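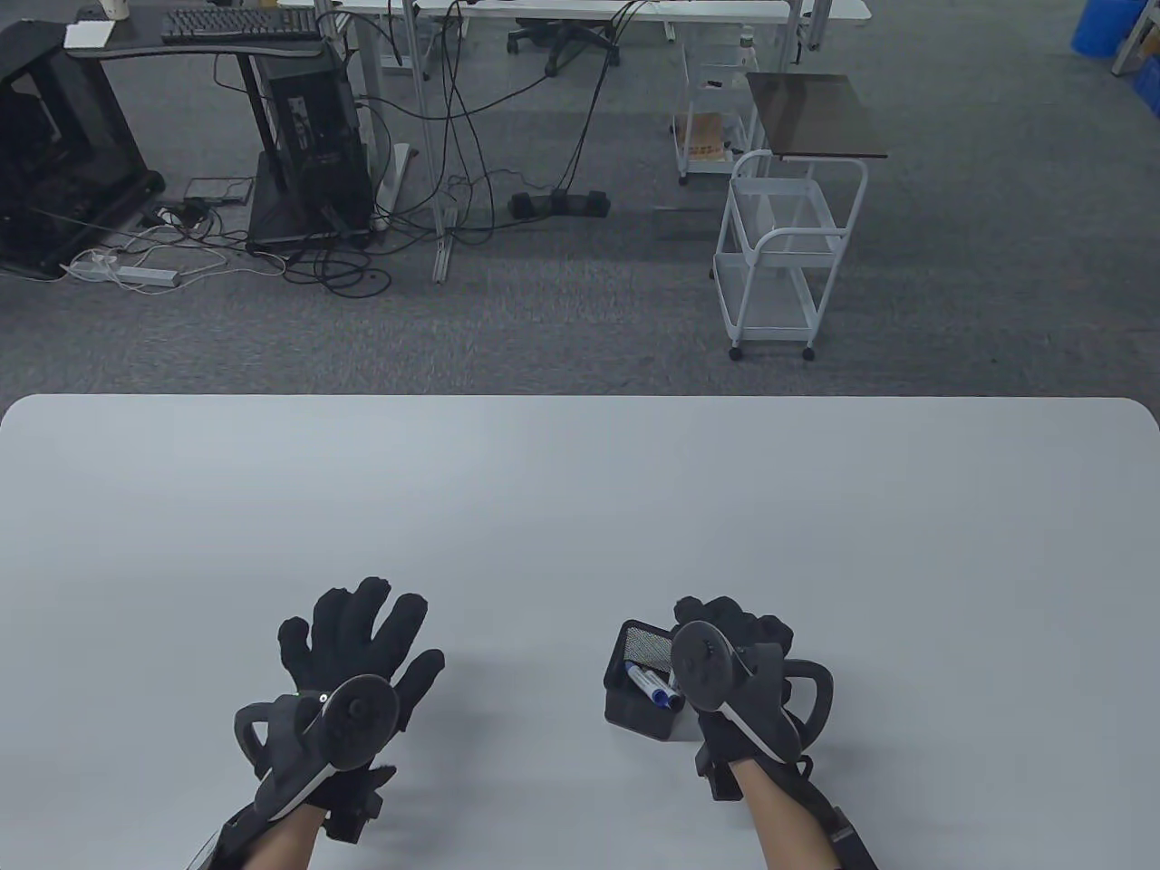 Thảo Hứa wrote under my last post that life is too short to sharpen drill bits, and that anything under 6mm should go straight in the scrap tin. I read it over breakfast and went out to the shed to argue with her in person, so to speak. I love sharpening drill bits! I've got a whole coffee jar of blunt ones from the Mindum tool fair, all sizes, mostly jobber length with a few stubby ones mixed in, and I paid less for the lot than for one decent new 10mm.

So, what I did. The big ones first, on the bench grinder, freehand. You hold the bit at 59 degrees to the wheel (half of 118, the usual point angle), touch the cutting lip flat against it, then drop the shank end a little as you push. There's barely any twist in it, whatever the old books say. Two or three light touches per side and dip it in water if it starts feeling warm.

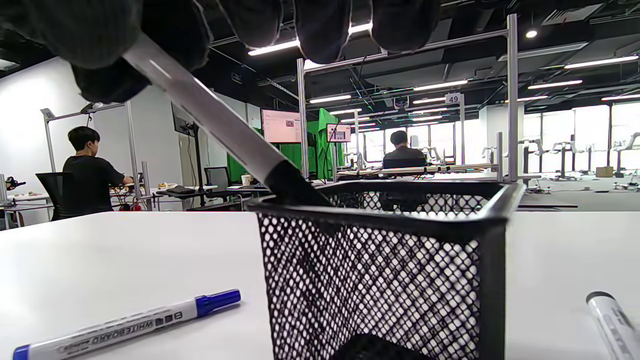

Going into the mesh pen holder

My first few were dreadful, mind. One lip longer than the other, so the hole came out oversized and a funny shape, and the swarf only curled off one side. If you get one long ribbon and one lot of crumbs, the lips aren't even. Go back and take a touch more off the long side, then try it in a bit of scrap mild steel. When both flutes throw a matching curl it's a lovely thing to watch — I drilled far more holes than I had any use for.

The small ones I did on the Gukov jig, with 160 grit to get the shape back and 400 to tidy up. It's slow and the clamp is a bit fiddly under 3mm, but the points came up bright and properly centred. I put one up against a brand new Lolance of the same size and mine started cleaner on bare steel, with no punch mark.
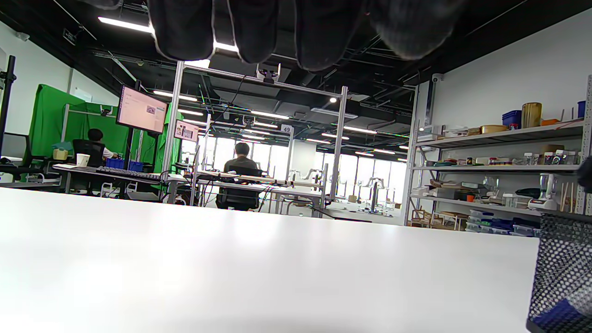 Can you sharpen cobalt bits the same way? They go on the same wheel at a steeper angle, usually 135 degrees for the point, so 67 and a half on the rest, and you'll want to redo the split at the tip or they'll skate about.

I haven't mastered the split yet. Edileuza Bastos sent me a long message about thinning the web on the corner of the wheel, with drawings, and I'm going to have a proper go at it in May when the shed is warmer and I've dressed the wheel, as the corner has gone round. 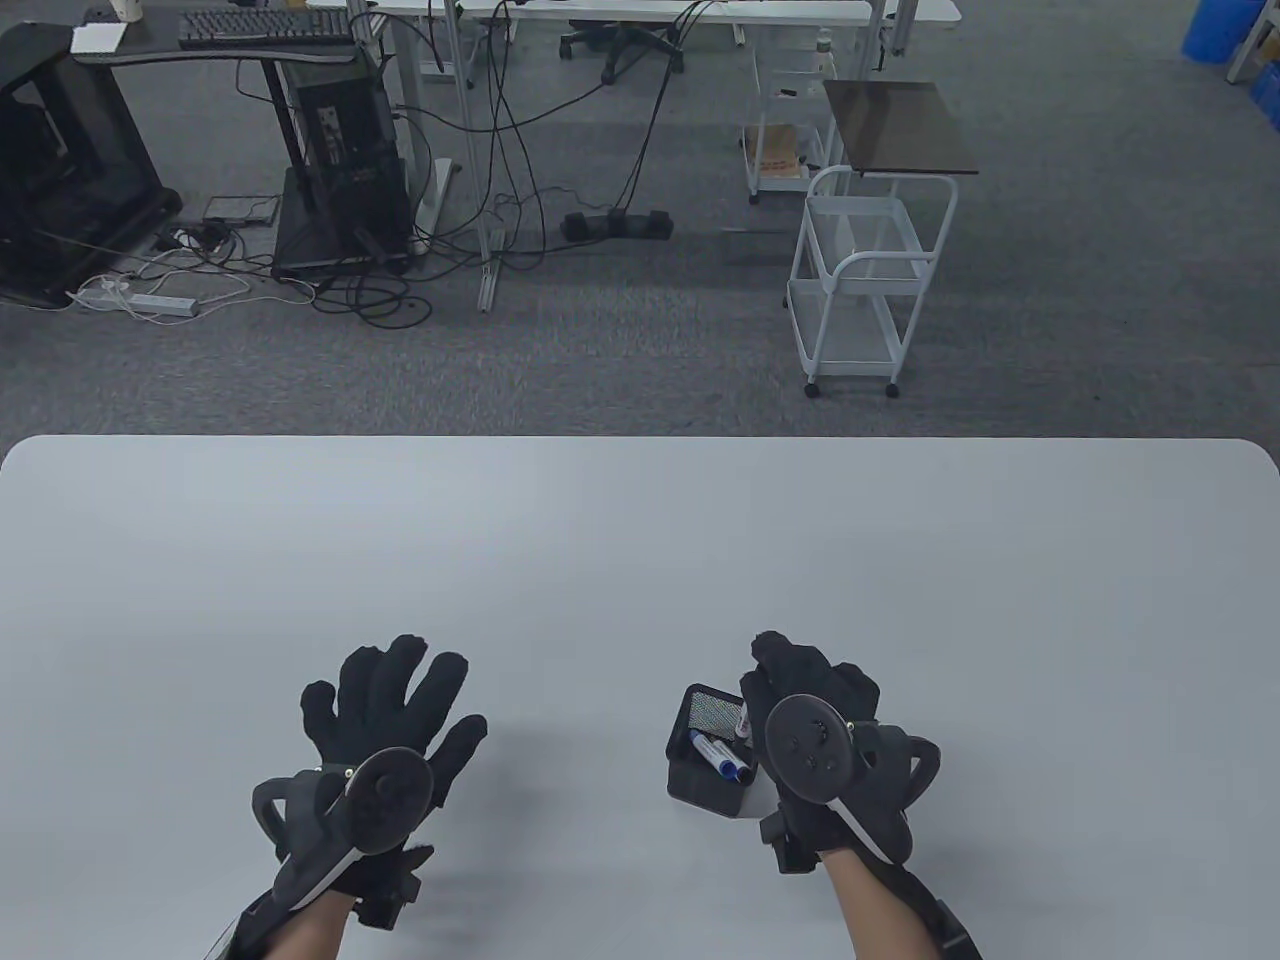 Black knit gloves, a controller on each

Still left in the jar: a handful of masonry bits (green wheel needed, which I haven't got), one enormous taper shank marked STAN in paint pen, and a step drill with a chipped second step. If anyone has rescued a step drill by hand, please tell me how, I'm dying to try.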